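Speaker notes: the Pellow lights
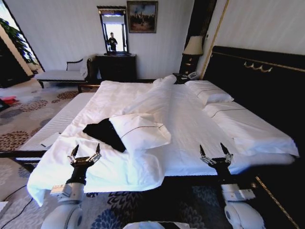
Start with the sightings before any theory. Two reports, both from people on the coast path at Pellow, both on a Friday evening in October. Each describes a pale light low over the water that split into two and then went out.

Slide 2. The Tillell chronicle. The entry for 1442 has "two lamps upon the sea where no boat was". Read it aloud, slowly. Say clearly that our copy is a later one and the date may have been added by the copyist.

Slide 3. What could it be? Go through ship lights first. A lamp below the horizon can be lifted into view when warm air lies over cold water, and the same lamp can show twice. Mention the Ghasemi survey, which logged 1000 hours of night watching and found most lights matched a vessel. Don't oversell it. The survey stopped before winter.

Slide 4. The Dastusari case, for comparison. Inland, dry lake bed, car headlamps on a far road. Keep this short, it ran over last time.

Leave the map up for questions. If asked about ball lightning, say there was no storm either night.

Comments

Saw the same thing from Tillell harbour years ago. Never thought of headlamps.

Will the map be put online?

Good talk but the sound was poor at the back.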